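Skondlow opens its hand-teaching program to outside workshops in July

Hi all, Theda Thiele here from Skondlow, and I get to share the fun news this time! Starting in July, small shops can book a day with us and teach a robot their own job by hand. No code. You pick up a pair of hand-held grippers, do the task the way you'd normally do it, then do it again (and again, sorry, your wrists will notice).

We've been at this with our friends at Alolura since spring, mostly on desk and packing jobs. So far we have 1,020 recorded runs across 83 tasks, and my colleague Wendell Ruiz-Ortega has watched nearly all of them. He says the slow, slightly clumsy ones are often the most useful, which made me feel a lot better about mine.

Each booking covers up to six people. Bring your own stuff, please! Your boxes, your tools, whatever sits on your bench.

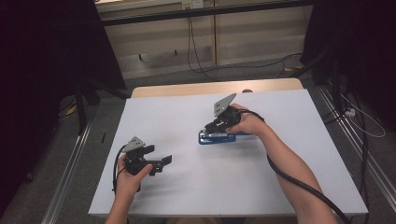
To grab a date, write to Marlene Petersen at the Skondlow front desk and tell her which task you'd like to start with.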